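Notebook Home | Entries | Methods | Materials | Index
July, Cecilia Osei

Colorfastness to washing, red knit, second round

Continuing from the last entry. The Tukari red bled onto the white cotton strip in the first round and I wanted to know whether the dye or the rinse was at fault. Lawal thinks the rinse. I had no opinion strong enough to write down, so this round holds the dye lot constant and changes only the after-treatment.

Samples are tubular knit, cotton with a little elastane, cut across the tube and overlocked at both ends. Each one was conditioned overnight on the open shelf and weighed in the morning. Weights were within the usual scatter except sample 9, which was heavy. I recut it from the same length and the replacement was fine. The offcut is in the drawer with the others, labeled.

There are 13 samples in this round. The first group got the plain rinse, cold, two changes of water. The second group got the plain rinse followed by the Plaslow fixative at the concentration on the drum label. The third group got the fixative first and the rinse after, which is the order Lawal wanted to see. One sample was left untreated as a control.

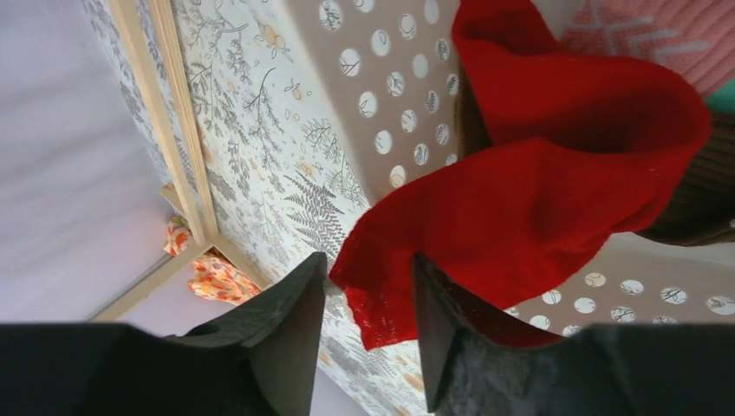

The multifiber strip was stitched along one short side only. Last time I stitched all around and the strip puckered, so the contact area was uneven and the staining came out in bands. With one seam the strip lies flat against the face of the knit at the start of the cycle. It does move during the cycle and I have no way of controlling that short of changing the vessel.

Wash conditions

Standard detergent without brightener, made up fresh. Liquor ratio as before. Temperature set to 60 C, steel balls in each vessel, 30 minutes from the point where the bath reached temperature. The display on the washing unit reads high at the start and settles after a few minutes. I timed from the separate probe and ignored the display. Carrillo's service sheet says the display offset can be trimmed from the back panel. I haven't tried it, as I would like the whole series run on one setting.

Vessels were drained into white beakers so the liquor could be compared by eye before it went to the colorimeter. The control liquor was clearly pink. The plain rinse group was pink as well, a shade lighter. The fixative groups were hard to tell apart by eye.

Results so far

Control: staining grade 2 on cotton, 3 on nylon, no visible staining on acrylic or polyester.

Plain rinse: grade 2-3 on cotton throughout. Two cold changes are not removing the loose dye, and a third change is unlikely to alter that. A hot rinse might, but the elastane limits how far we can go.

Rinse then fixative: grade 4 on cotton on every sample. Shade change slight, toward blue.

Fixative then rinse: grade 3 on cotton. Liquor absorbance was higher than for the previous group on all samples. My reading is that the fixative is being used up by unfixed dye sitting on the surface, and the complex then comes off in the rinse. Lawal reads it differently and puts it down to pH, as the goods go into the fixative bath still alkaline. Both could apply. A neutralizing step before the fixative would separate them.

Grading was done in the light cabinet by both of us independently, then compared. We disagreed on one strip by half a grade and recorded the lower value.

Drying

Strips have to be dried apart from the samples, with contact only at the seam. Flat drying on mesh left a faint grid on the cotton segment in the first round, so everything now hangs. I limited the air to 40 C. At higher settings the edges of the nylon segment curl and the strip will not sit flat under the grading mask.

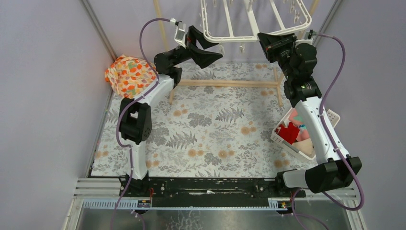

To do before the third round

1. Ask Fletosance for the data sheet on the current lot of fixative. The one in the binder is for the older formula and gives a different solids content.

2. Neutralize with dilute acetic acid to pH 6 before the fixative, half of the samples only. Keep the other half as in this round.

3. Remeasure shade after a full day of conditioning. The shift toward blue was read about an hour after drying, and some of it may be moisture.

4. Rub test, dry and wet, on whatever is left of the second group. There should be enough length if the strips are cut narrow.

5. Check the probe in ice water. It was last checked before the first round.

6. Lawal to replot absorbance against staining grade with the control left out. With it in, the fit looks better than it is.

Remaining dye solution is in the brown bottle on the lower shelf, good until Sunday. After that, make up new.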